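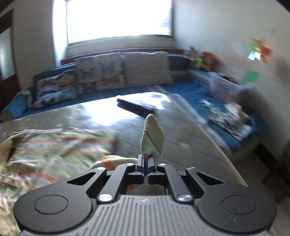
Green cloth in the fingers, blanket beside it.

Hand-held grippers: buy 20 now or wait?
Posted by lintbudget, June, 9:40 pm

We have money for 20 hand-held grippers for fabric folding in people's living rooms, and a spreadsheet that says we can afford 17. The quote from Narnora is good until the end of the month. Finger pads are extra. Cases are extra. I assume the screws come with it but I have not asked. Do I buy the lot or start with six and grow?

kekside_refugee wrote:
Start with six. We bought 44 from Kekside in one go because of the volume discount, then they revised the finger mount and our spares fit nothing. I have a closet I don't open.

lintbudget wrote:
How deep was the discount?

kekside_refugee wrote:
Smaller than the closet.

plainweave wrote:
Disagree with the above. If you stagger the order you end up with two hardware versions in the same project, and whoever cleans up the recordings will hate you personally. Buy all of it and put a line in the contract for spares at today's price. Narnora agreed to that for us after one grumpy email.

ohm_sweet_ohm wrote:
You're both arguing about the cheap part. Storage, shipping back and forth, and paying people for their time ate most of our budget at Prata. The grippers were a rounding error with a handle on it.

plainweave wrote:
A rounding error is what 44 dead grippers would be too, by that logic.

ohm_sweet_ohm wrote:
I mean, kind of, yes.

lintbudget wrote:
Shipping is in there. Paying people is in there. Storage says "TBD" in yellow, and it has been yellow since I inherited the file.

kekside_refugee wrote:
Then your 17 is a 12.

foldzilla wrote:
Has anyone tried renting? Komosora quoted us a monthly rate with swaps included. Over some 100 days it came out a bit under buying, and the broken ones were their problem. Read the deposit clause twice though.

plainweave wrote:
Renting is fine until the project gets extended. They always get extended.

lintbudget wrote:
OK. Going to ask Narnora about the spares line and get a Komosora number to wave at them. Also asking about the screws.

Last updated: June, 11:15 pm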